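Workshop Tips: Sharing the Bench With a Gripper

I've worked the packing and light assembly benches at Tromton for a good while now, and last October we got our first automated station. Before that it was all hands, all day. I still do plenty by hand, but a fair part of my shift is now spent setting things up for a pair of green fingers (and tidying up after them!), so I started writing down what helps. Some of this would do you good at a home workbench too.

Clear the table first. I mean all of it – tape, pens, the mug. When I packed by hand I worked around my own clutter and never thought about it. Now I begin every job with a bare top and put things down one by one where they belong.

Wipe with a barely damp microfiber cloth, then a dry one. A white top shows every crumb, and I've come to like that. Get your head down low and look across it toward the light, and you'll spot the grit you missed from above.

Mark your spots with low-tack tape. We have 50 part numbers going through our bench and I can't hold all those positions in my head. Little corners of painter's tape work fine, and they peel off clean if you pull slowly and keep the tape flat to the table.

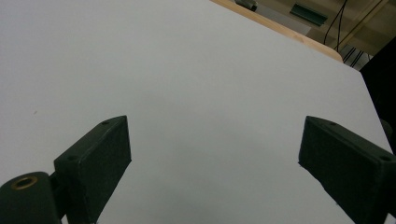
Green fingers over a clear white top, with a good open gap between them.

Check the small screws at the start of the shift. I keep one driver for this on a hook and it goes nowhere else. Snug is enough. If you're screwing into a threaded insert, start it by hand for the first 2 turns, and if it fights you, back it out and try again.

Keep your cables off the floor. Hook-and-loop ties every foot or so, with a bit of slack wherever something has to move. Zip ties look neater but you'll be cutting them off within the month, trust me.

Now for the people side, as folks from the Skorau building keep asking me about it at lunch. My wrists feel better, no question. We were doing around 188 trays a shift by hand and the last hour was miserable. What I do more of is looking: checking parts, noticing when a tray is bent, stopping the job before it turns into a mess. It's a different kind of tired, more in the eyes, so I take my break at 10 in the morning whether I feel like it or not, and I go outside.

I do miss the talking. Two of us used to stand across from each other, and now we're at separate stations. We asked to have the benches turned so we face each other again, and that was the best change of the whole lot. Ask for that early if you're getting one of these.

Last one – keep a notebook on the bench. Ours has a column for what stopped, and a column for what we did about it. The Drunent crew keeps theirs on a tablet, but I like paper, and a pencil on a string still works when your gloves are on.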